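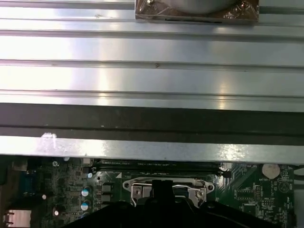
Nightly backup stops at 97 percent on server Irnen

Status: Resolved
Opened: 2024-09-25
Product: Romholm Backup
Site: Bermúdez office
Handled by: Trinidad Robles, Sukel support

Reported problem

The nightly backup of the shared drive on Irnen starts on time and runs normally until it reaches 97 percent. It stays there until the morning, then quits with error 259. The backup window closes at 6 a.m., so people arriving early find the shared drive slow while the job is still hanging. Weekly full backups are not affected. The customer restarted the Romholm service twice and rebooted the server once before opening the ticket.

Entry 1

Got the job log and the system log from the customer. The job log shows the same last file group each night, the scanned contracts folder. Error 259 in Romholm only means that the job timed out waiting for a step to finish. It doesn't say which step.

Asked the customer to check free space on the backup drive. There are 159 GB free and a nightly backup needs much less than that, so space is not the problem. Also asked whether antivirus is scanning the backup folder. It was. Added an exclusion for the folder and left the job to run overnight.

Entry 2

Same result with the exclusion in place. Stopped at 97 percent, error 259.

Ran the job by hand during lunch with only the contracts folder selected. It finished in 19 minutes with no errors. Ran it again with verification turned on and it hung. The nightly job verifies and the weekly one doesn't, which explains why only the nightly one fails. Verification reads each file back and compares checksums, and it happens at the end of the job.

Entry 3

The system log has corrected memory errors, always during the backup window. The customer had not noticed them because they are logged as information and not as warnings. Two memory modules were swapped between slots to see whether the errors would follow the module. They did not. The errors stayed with the same memory channel.

Turned verification off on the nightly job for now so that the customer has a backup that completes. Left a note on the job to turn it back on.
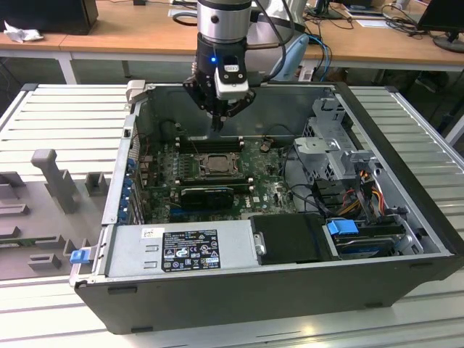
Can the customer restore from the backups made while verification was off?

Restores should work, but those backups have not been checked, so do a test restore of a few large files before relying on them. Once the fault is fixed, run one full backup with verification and keep that as the new starting point.

Entry 4

Ran the memory test from the boot menu with one module at a time. Each module passed in a slot on the good channel. Each one gave errors in the slots on the other channel. That leaves the board, the processor, or the contact between the two. The customer approved downtime for the afternoon and moved the contracts folder to a temporary share so the front office could keep working.

Before shutting down:
- exported the Romholm job settings
- copied the catalog to a second drive
- wrote down the BIOS settings, including boot order
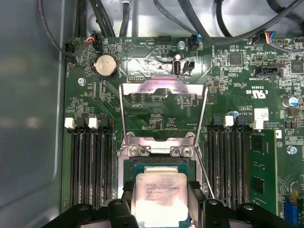 Verification failures that move with a memory channel are worth treating as a contact problem before ordering a new board. The memory controller is inside the processor, so a poor connection at the socket can look exactly like a bad slot. Anyone doing this job should have the load plate fully open and tilted back, as it is here, before the processor goes in or out. It is a Xeon, and the marking on the heat spreader looks like 3.70GHz, although glare hides part of the print. Check the model against the supported list in the board manual if a replacement is ever ordered.

Entry 5

Processor reseated, memory back in its original slots, BIOS settings confirmed. The memory test ran clean on both channels. Ran the contracts folder by hand with verification on and it completed.

Entry 6

Nightly job set back to verify. It completed the first night and the second. No new memory entries in the system log. Customer did a test restore of three scanned contracts and opened them without trouble. The antivirus exclusion was left in place at the customer's request.

Log to be checked again in November. If corrected memory errors return, reopen this ticket and quote for a board.

Ticket closed by T. Robles.

Home | Tickets | Knowledge Base | Downloads | Contact

Related items
Romholm: what error 259 means
Moving the Romholm catalog to another drive
Setting antivirus exclusions for backup folders
How to run a test restore
Backup window closes before the job is done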